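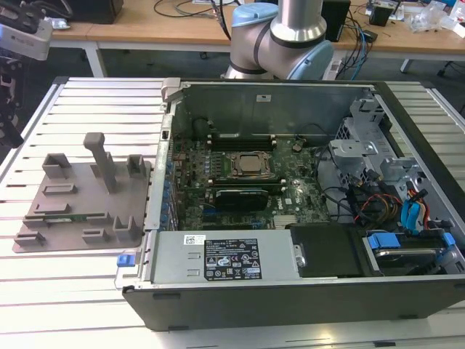 *Item 3: Dell desktop tower, side panel removed, on the work table.*

**Equipment Working Group, Hiltby site**
**Minutes of the Thursday meeting, July**

**Present:** Nathalie Visser (chair), Riet Van Damme, Joris Willems, Jelle Verschueren (minutes)
**Apologies:** Nathalie Claeys

The meeting opened at 2:00 p.m.

**1. Minutes of the previous meeting**

The minutes were approved with one correction. Under item 4, "Vundarel shelving" should read "Vundarel storage room." Shelving has not been ordered.

**2. Matters arising**

Mr. Willems reported that the labels for the storage bins had arrived from Peeters. The supplier sent the small size. They will be used for memory modules and coin cells, and the large size will be reordered.

The key to the Vundarel storage room is still held at the front desk. Ms. Van Damme will request a second copy.

**3. Desktop towers: teardown and sorting**

The group reviewed the procedure for the retired desktop towers. The total recorded on the intake list is 922 units. Ms. Van Damme noted that 860 of these have been matched to an asset number. The remainder will be held until the list has been checked against the purchasing records.

The following points were agreed:

- Towers are to be opened lying on their side, with the open side facing up.
- The hard drive is to be removed first, together with its blue caddy clip. The serial number is entered on the sheet before the drive leaves the table.
- The power supply stays in the case until the drive and graphics card are out. Mr. Verschueren asked that the barcode sticker on the power supply be left in place.
- The processor is to remain in its bracket unless the motherboard has been marked for parts.
- Cables are to be unplugged at both ends and kept. They are not to be cut.
- Coin-cell batteries go in the separate container and are not to be mixed with other small parts.

Ms. Visser asked whether the plastic covers and clips were worth keeping. Mr. Willems replied that broken clips had been the most common reason for setting a case aside, and that a small stock should be held. The group agreed to keep one bin of clips and one of covers.

There was some discussion of graphics cards. Ms. Van Damme preferred to store them with the motherboards. Mr. Willems preferred a separate shelf. The matter was left open until Ms. Claeys can be consulted.

**4. Work table**

Small screws continue to collect in the slots of the table top. A shallow tray will be placed at each working position. Fixture plates are to stay on the table between sessions and are not to be used for holding tools.

**5. Budget**

An amount of 600 euros was approved for trays, bins, and antistatic bags. The quotation from Omov was accepted. Delivery is to the rear entrance.

**6. Actions**

| Action | Owner |
|---|---|
| Reorder large labels from Peeters | J. Willems |
| Second key, Vundarel storage room | R. Van Damme |
| Check unmatched towers against purchasing records | R. Van Damme |
| Place order with Omov | J. Verschueren |
| Consult N. Claeys on graphics card storage | N. Visser |

**7. Other business**

Mr. Verschueren will circulate the revised teardown sheet with these minutes. Comments should reach him before the next meeting.

The meeting closed at 3:10 p.m.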